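Unit 2: Cold storage and the domestic kitchen

These notes go with the second session of the Andley evening course in kitchen planning. Read them before attempting the worksheet. The Pundness flat plan, handed out in June, is used again for all the measured work.

## 2.1 What a refrigerator does

A refrigerator moves heat from the inside of an insulated box to the room outside it. A fluid evaporates in pipes next to the cold compartment and takes in heat as it does so. It is then compressed, passed through a condenser at the back, the base or within the side walls, and gives the heat up to the room. The cycle repeats whenever the thermostat calls for it.

Two points follow for the planner. First, all the heat removed from the food ends up in the kitchen, together with the energy used by the compressor. Second, if the condenser can't lose its heat freely, the compressor runs for longer and the running cost goes up.

## 2.2 Position

The appliance should be placed away from the oven, the boiler and direct afternoon sun. Where a cooker and refrigerator must share a run, put a base unit between them -- a narrow one will do if nothing wider fits.

The door swing is often forgotten. A door that opens against a wall may not open far enough for the drawers to be pulled out. Draw the full swing on the plan, with the drawers extended, and check it against the nearest worktop or table. Most doors can be rehung on the other side, but check the maker's sheet before relying on this.

Food is usually put down before it is put away. Allow at least 400 mm of clear surface close to the handle side. If this can't be had on the same run, a table opposite is acceptable, provided that a person can stand between the two with the door open.
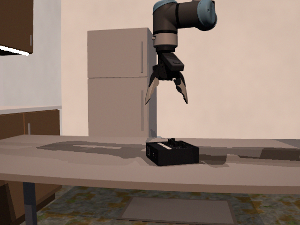 *Fig. 2.1. Two-door refrigerator behind a long tabletop, brown cabinets to the left (computer rendering).*

## 2.3 Clearances

Use the following figures for the Pundness plan. They are course values and give way to the installation sheet wherever one is available.

| Item | Value |
|---|---|
| Gap each side, freestanding | 15 mm |
| Clear surface near handle side | 400 mm |
| Clear passage in front, door closed | 1,000 mm |

Built-in models draw air through a grille in the plinth and release it at the top of the housing. Both openings must be kept clear. A solid cornice fitted across the top of a tall housing is a common fault, and it is easily missed on an elevation drawing.

## 2.4 Zones inside the cabinet

Temperature is not even throughout the fresh food compartment. In a simple cabinet without a fan, the cold air sinks and the door shelves are the warmest part. Raw meat and fish go on the lowest shelf, covered, so that any drips can't fall on other food. Milk keeps better on an inner shelf than in the door.

Fan-assisted cabinets are more even but tend to dry uncovered food. The salad drawer limits air movement and holds moisture in.

## 2.5 Worksheet

1. Mark two possible positions for the refrigerator on the Pundness plan. Show the door swing for each.
2. State which position you prefer, with reference to heat sources and clear surface.
3. Redraw the Lui elevation with a ventilated cornice. Label the air inlet and outlet.

Work in pencil at the scale given on the plan. Completed sheets go in the Ellotora tray by Sat 6 August.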